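My first season of throwing

I started to learn pitching when I was already an adult, and for this reason I am slower than the kids at the field. My coach is Hamish Gillies, who played many years in a small league and has a lot of patience. We meet in the evening, three times in a week if it does not rain, and every time I throw 80 balls. In June my shoulder was sore and he made me stop at 20.
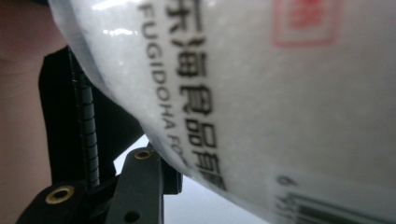 The most difficult thing for me is the grip. I come from a country where people play handball, so I want to hold the ball with my whole hand, and Hamish tells me again and again to use only the fingers. At home I practice with what I find in the kitchen. A package of something white and grainy, with the plastic pressed tight around it, is good for this, and I squeeze it slowly while I watch a game on television. Catalina Paredes, our catcher, laughed at me, but later she asked how many minutes I do it.

My other problem is the step with the front foot. It lands too much to the side, and then the ball goes high. We put a line of tape on the ground and I had to step on it without looking down. 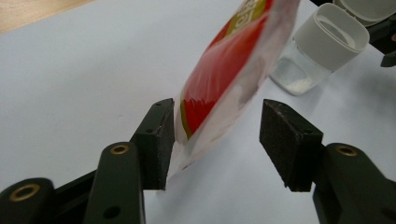 Before practice I eat very little, and this was a mistake for many weeks. Uzma Mohmand, who runs with me before we throw, told me that I become pale after the first half hour. Now I have a snack with me, usually something in a small plastic package, and a red and white one is easy to find in my dark bag. I eat half before the running and the other half when we collect the balls. My last throws are better now, and next month Hamish wants to show me the changeup.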